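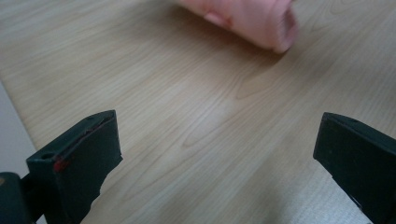 FOR IMMEDIATE RELEASE

Vieira to open used office furniture store at Skurnumgate

SKURNUMGATE, 19/12/2018 - Vieira, the secondhand office furniture dealer, is opening a walk-in store at the old Baltitz printing works. Doors open in April. Desks, tables, chairs, storage, some lighting. Retail and trade both welcome, no account needed.

The company has sold by appointment up to now, mostly to small firms moving in or out of the business parks on the east side of town. That will carry on. But more and more of the calls are coming from people who want one desk for a spare bedroom, and a warehouse appointment is a lot of fuss for one desk.

"We had people driving an hour, signing in at the gate, then standing in a loading bay looking at stacked tables," said Tiago Quintela, managing director. "You can't tell much from a stacked table. You want to sit at it. So we need a floor, and now we have one."

The Skurnumgate store will have 17 room setups on the ground floor, changed as stock sells. Bulk stock goes upstairs, with a freight elevator left over from the printing days. The elevator has been inspected and passed. Parking is at the back, off Mill Lane, with a marked bay for vans. Customers who bring there own van can load from the ramp.

What's being sold

Stock comes from office closures and refits. Vieira buys the contents of whole floors, sorts them at the warehouse, and turns away anything with a broken frame or swollen edges. Everything else is cleaned, tightened up, graded and tagged. Grade A is light wear. Grade B has marks you would notice. Grade C is sold as is, cheap, for workshops and garages.

Meeting and side tables are expected to be the biggest sellers in the first season. Pale wood tops especially - they have been asked for all year, and the warehouse rarely holds them longer than a few weeks.

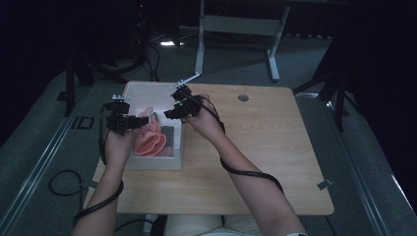

Smaller tables are where home buyers usually start, and the store will keep a section just for them. Square tops go quickest. They fit a corner, they work for one person or two, and they can go back to being a dining table on the weekend. Details worth checking before buying: the corners, the rim, the cable openings. The square table in the photo above has rounded corners and a small round gray cable grommet set in near the back edge, handy if a lamp or laptop charger has to live there. Tags in the store will list cable openings along with width, depth and height.

Prices will be on the tag too. No haggling on Grade A. Grade C, make an offer.

Trade-ins and delivery

Trade-ins will be taken from opening day. Bring a photo and rough measurements to the desk, or email them ahead, and staff will give a price for store credit. Cash offers for lots of 6 items or more only. No upholstered seating without a fire label, sorry.

Delivery within the town is handled by Cukeo, the local van service, which has worked with Vieira on office clearances before. Two-person delivery to any floor can be booked at the register. Assembly is extra. Old furniture can be taken away on the same trip if it's booked in advance - please don't leave it to the driver on the day.

Returns: 14 days on Grades A and B, with the tag still attached. Grade C is final sale.

Jobs

The store is hiring now for sales floor, repair bench and warehouse roles, full and part time. The repair bench jobs come with training, and experience with hand tools is helpful but not required. Applications close at the end of January. Forms at the warehouse office or by email.

Opening weeks

The exact opening date will be confirmed once the new front windows are in. Trade customers get an early look the evening before, invitations to follow by mail. The first 81 customers to spend over $50 will recieve free local delivery on one item.

Opening stock list available on request from March.

About Vieira

Vieira buys, repairs and sells used office furniture for businesses and homes. The warehouse currently holds over 4,000 pieces.

Press contact: Tiago Quintela, Vieira, Skurnumgate. Interviews and site visits by arrangement, mornings best.

ENDS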